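Student club teaches two arms to set a table

Skirstead — The robotics club at Innes College has started the practical part of its spring project, in which a pair of robot arms must put kitchen things in order on a wooden table. The work is done in a hall of the firm Tekport.

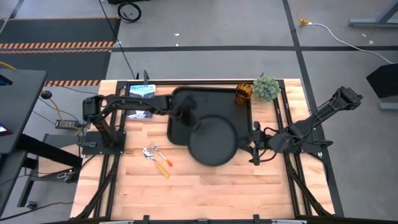
The two arms at the club's table, with tray, pan and glass. Photo: Innes College

The club has 27 members and has recorded 476 trials. "One arm alone is easy to plan. With two, each must know where the other one is," says club leader Zineb Ghoneim. The students also use a small camera close to the gripper, so they can study each approach to the cup or the plate.

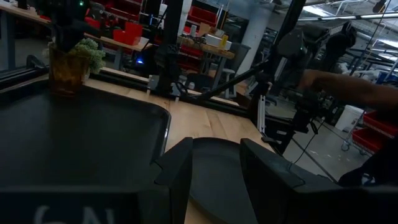

Next stop Kallura

The club will show its project at the Kallura student meeting in December. Teacher Gunvor Grønli hopes for over 295 visitors — more than last year.

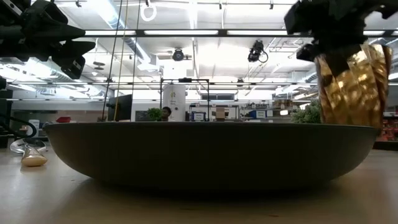

A gripper at a gold package, behind the rim of a dark bowl.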